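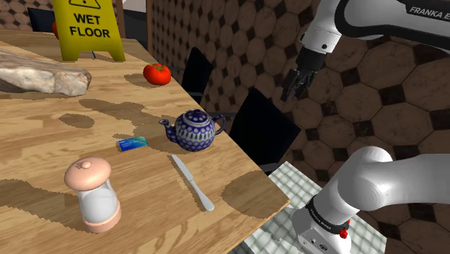 Wet floor sign and a tomato on a wooden table.

Stenwood Flag Football: Frequently Asked Questions

Last updated: November
Reading time: 6 minutes

Who can play?

Anyone 18 or older on the day of their first game. You do not have to live in Stenwood. We have players who drive in from Drirden and a few from farther out. Players who are 16 or 17 can join the summer skills nights with a signed parent form, but they can't be on a league roster.

Do I need to have played before?

No. The league has two divisions. Open is for teams that want full-speed games and keep a playbook. Social is for everyone else. If you are not sure, pick Social. A team that wins its first few games by large margins may be asked to move up, and we try to do that before the halfway point of the season.

Can I sign up without a team?

Yes. Register as a free agent and fill in the short form about positions and experience. Captains with open spots look at that list first. Anyone still on it a week before the season gets placed on a house team. You can ask to be placed with one friend and we will do it. Larger groups should register as a team.

How many players are on the field?

Seven on each side. A team can start with five, and fewer than that at kickoff time is a forfeit after a ten-minute grace period. The grace period comes out of the first half. Rosters close after the third game, and a player has to have appeared in at least two regular season games to play in the postseason.

Where are the games?

All regular season games are at Laxdal Fields, 2530 Laxdal Road. Fields A and B are grass and field C is turf. The turf field is smaller than the other two, so games there use a shorter end zone. Playoff games are on field A when the ground allows it.

The gate code for the lower parking lot is 554. Please use the lower lot. The upper one belongs to the swim center and they do tow.

What time do games start?

Fall and winter games kick off at 6:15, 7:20 and 8:25 p.m. The schedule rotates so that every team gets its share of late games. If your team can't play at a certain time, tell us on the registration form. Requests that come in after the schedule is posted are hard to fit, and most of them get turned down.

How long is a game?

Two 22-minute halves with a running clock. The clock stops for injuries, timeouts, and any dead ball in the last two minutes of the second half. It does not stop in the last two minutes of the first half - we get asked about that a lot. Each team has two timeouts per half and they don't carry over.

What do I need to bring?

Cleats with molded studs, a mouthguard, and both a dark shirt and a light shirt until your team jerseys arrive. Metal cleats are not allowed on any field. Shorts and pants must not have pockets. Tape over pockets is fine for the first game only. After that the referee can send you off to change, and your flag belt does not go back on until you have.

We supply flag belts and game balls. Captains can agree to use a different ball if both sides are happy with it. Open division uses the full-size ball, and Social teams may use the junior size.

Is there any contact?

No tackling, no blocking below the waist, and no contact with the quarterback's arm. Screen blocking is allowed with your hands behind your back or at your sides. A ball carrier who lowers a shoulder or guards a flag with a hand or the ball gets a ten-yard penalty from the spot. Two unsportsmanlike conduct calls in one game and you are out for that game and the next one.

What is the rule on rushing the quarterback?

Rushers have to start at least seven yards off the line. The referee drops a beanbag to mark the spot. Any number of players may rush from there. If the ball is handed off, the seven-yard rule no longer applies and anyone can cross the line. A fake handoff does not count as a handoff.

Can the quarterback run?

In Open, yes. In Social, only if the defense has rushed. There was a vote on changing this last season and the captains kept it as it was.

What happens if a game ends in a tie?

In the regular season it stays a tie, and both teams get one point in the standings. In the playoffs each team gets one possession from the ten-yard line, four downs to score. If it is still level, teams alternate single plays from the five until one scores and the other does not.

How do I find out if games are called off for weather?

The decision on rain or snow is made by 4:30 p.m. on game day and goes on the home page and out by text to captains. If there is nothing on the home page by then, assume you are playing. Lightning is handled at the field. Play stops at the first sighting and can restart 30 minutes after the last one. A game that has reached halftime counts as final if it can't be restarted.

Do we play the week of Thanksgiving?

No league games that week. The fields stay open for the morning pickup game on the holiday itself, starting at 9:00 a.m. on field C. It is free, there are no referees, and you don't need to be in the league. Bring your own flags if you have them. The pickup game ends at 11:00 a.m. so people can get home.

What does it cost, and can I get a refund?

Current fees are on the registration page. Team fees can be paid in two parts, with the second part due before your third game. You can get a full refund up to the day the schedule is posted. After that we refund half if we can fill your spot. Injured players should write to us either way, and we will usually credit the fee to another season.

Does the league have insurance for players?

The league carries liability coverage for the fields. It does not cover your medical bills. You should have your own health insurance, and you will need to sign the waiver before your belt is handed out. One waiver covers the whole season.

Who assigns the referees?

Yolotzin Tapia schedules all referees and handles rule questions. Please send complaints about a call through your captain and wait until the next day to do it. We can't change the result of a game over a judgment call. We can correct a score that was written down wrong if both captains agree on it.

Can I become a referee?

Yes, and we need more of them. Training is one evening in the classroom and two games shadowing a crew. Referees are paid per game. You can referee and play in the same season, but you can't work games in your own division.

What is the Satow Cup?

The Satow Cup is the end-of-season game between the Stenwood champion and the winner of the Drirden league. It alternates between the two towns and this season it is at Laxdal Fields. Rosters are locked from the playoffs, so no extra players can be added. Drirden plays eight on a side during its season, but the cup uses the home league's rules.

I left something at the field. Where is it?

Check the gray bin inside the equipment shed. We keep items until the end of the season and then donate them. Mouthguards are thrown out the same night.

Who do I contact about something else?

Gervasio Herrera runs registration and team changes. Leave a message on the league line at extension 3730 with your name and your team name. Calls are returned in the evening, usually the same day, except on game nights when he is at the fields until the last game is over.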